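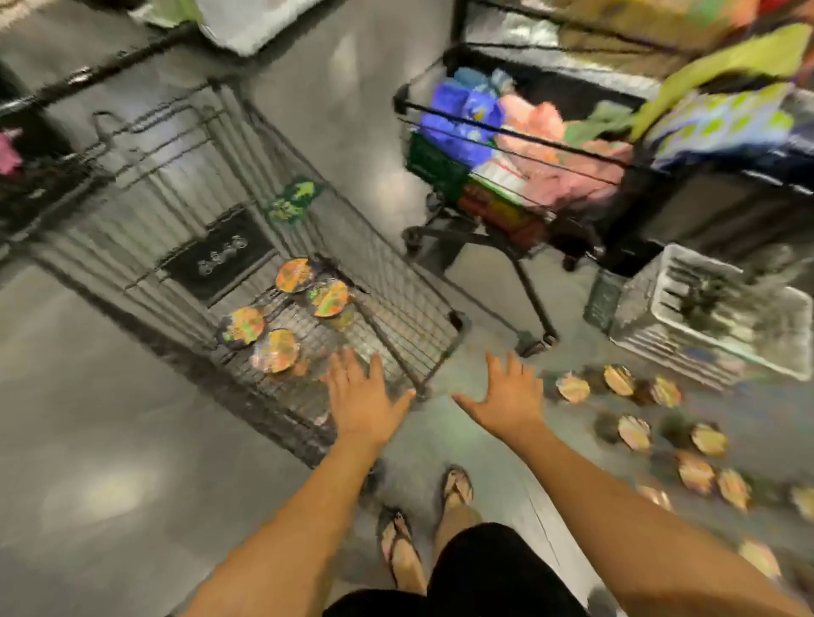 Speaker notes: two grippers, one arm, shop floor items
Aslak Myklebust and Harvey Li
15 November 2022

Slide 1. Scope

Keep this short. We compared the Halvorsen parallel jaw and the Cillel suction cup on the same Flurnitz arm, same controller, same wrist camera. The task is picking retail goods up from the floor and putting them into a wire cart or a crate. No shelf picking in this talk. If someone asks about shelves, Harvey has the April numbers.

Point at the opening picture. Flat round items with a shiny surface, lying on a smooth floor, with some in the wire cart. Bare hands working from above. This is the job as a person does it, and it is the reference for everything that follows.

Slide 2. Two item classes

Class A: flat discs. Low height, reflective, often close together or touching. Little side wall for a jaw to close on.

Class B: noodle cups and bowls. Tall cups standing upright, wider bowls with a foil or printed lid. Plenty of side wall on the cups, but thin, and the spacing between them is uneven.

Say that the classes were picked to pull the grippers apart. A box would have told us very little.

Slide 3. Hardware

Halvorsen: two fingers, 80 mm stroke, flat rubber pads, force set in 4 steps. We used the lowest step for the cups and the next one up for the discs.

Cillel: single bellows cup, vacuum switch in the line, blow-off on release. The vacuum threshold was left at the factory setting for the first block and lowered for the second. Mention this before the results slide or the two blocks will look inconsistent.

Tool change took longer than planned. The Flurnitz flange needed an adapter plate for the Cillel and the tool center point had to be taught again. Skip this if short on time.

Slide 4. Protocol

33 attempts per gripper per item class. An attempt ends when the item is released over the target or when the controller reports a lost grip. No retries inside an attempt. Items were put back by hand in a loose spread, not on a grid.

The approach was top-down in all cases. We did not allow sliding an item to the edge of anything, or tilting the wrist to get a finger underneath. People do both without thinking. Aslak will want to say more on this; leave it for questions.

Slide 5. Results on discs

Suction is better on a disc that lies flat and alone. The lid takes the seal and the height does not matter. Trouble starts where discs overlap: the cup lands across two surfaces and the switch never trips.

The jaw is worse overall. The fingertips reach the floor before the pads have enough of the rim. A softer stop in z helped. Thinner fingertips would probably help more, but the ones we ordered had not arrived.

Camera note: depth on the shiny surfaces had holes. We fell back to the color image for the center and took the height from the floor plane. Both grippers ran with the same fallback.

Slide 6. Results on cups and bowls

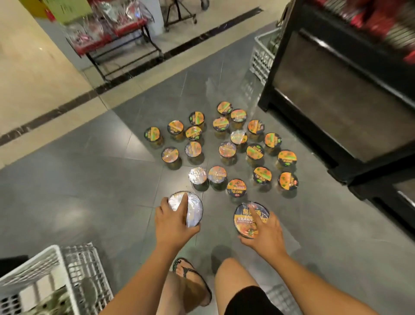

Fig. 2. Two noodle bowls in hand, cups standing on the floor.

The order flips. The jaw holds a standing cup well as long as there is room to get a finger in on each side. In a cluster there often isn't, and the open jaw knocks the neighbor. Opening to full stroke by default was our mistake. Matching the opening to the cup diameter removed most of the collisions.

Suction on wrapped lids is mixed. Loose film lifts away from the lid and the seal goes with it during the move to the target. Foil held better. The larger bowls are wider than the jaw stroke, so across the diameter the Halvorsen cannot take them at all. Those went down as failures.

Note the hands in the figure: one bowl each, both held at once. Our cell moves one item per cycle. Do not compare cycle times with a person on this slide.

Slide 7. Controller

Same motion limits for both tools. The suction runs were sensitive to acceleration at lift, the jaw runs were not. We capped acceleration for everything, which costs the jaw some speed.

The lost grip signal differs. The Cillel reports vacuum, the Halvorsen reports finger position. A crushed cup can still read as a good grip on the Halvorsen. We checked those by eye.

Slide 8. Next

Combined tool with a retracting suction cup between the fingers. Drawing only, no part yet.
Repeat the disc runs with thin fingertips.
Second site after Ziststead, floor surface to be agreed.

Leave slide 6 up during questions. Backup slides: adapter plate drawing, vacuum traces, full attempt log.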